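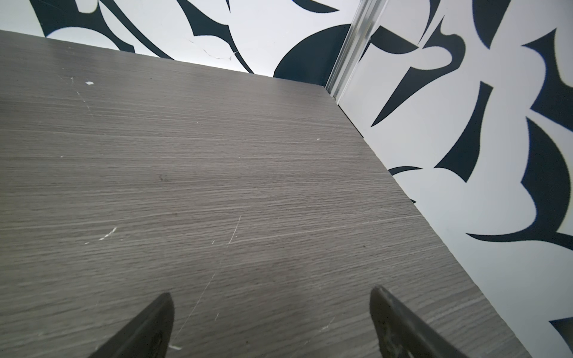 Plenari head office takes a regional interior award

A fit-out by the design practice Castillo has won this year's regional prize for workplace interiors. The award went to the new head office of Plenari, a freight software company that moved in last August.

The office covers two floors of a former textile warehouse and seats nearly 400 people. Plenari had outgrown its old building, where teams were spread across three levels and meeting rooms were booked out weeks ahead. Project lead Vitalii Horobets said the client's first request was for quiet.

"They had 40 pages of staff comments, and most of them were about noise," he said. "We started with the ceiling and worked down."

The original timber trusses were kept, with acoustic panels fixed between them. Desks are grouped in neighbourhoods of 50, each with its own kitchen and a run of small rooms for phone calls. Colours are muted on the work floors and brighter in the stairwell, which staff now use more than the lifts.
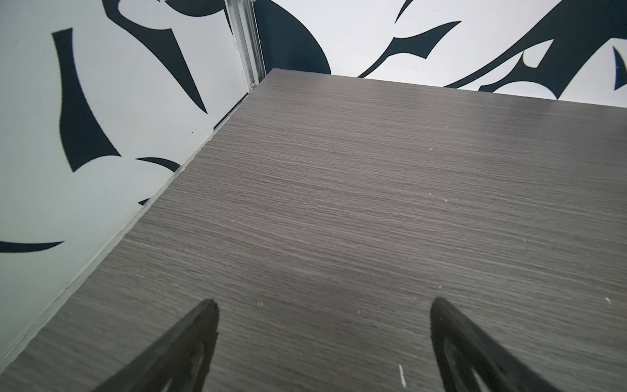 Joinery was made by Workitz, and Jultance supplied the lighting. Both firms had worked with Castillo before — Jultance on a library, Workitz on a pair of dental clinics — and were brought in before the drawings were finished. Horobets said that saved a month on the program.

The jury praised the stairwell and the reuse of the old loading dock as a staff canteen. The prize will be presented on 3/6/23, and Castillo has already started work on a second Plenari office.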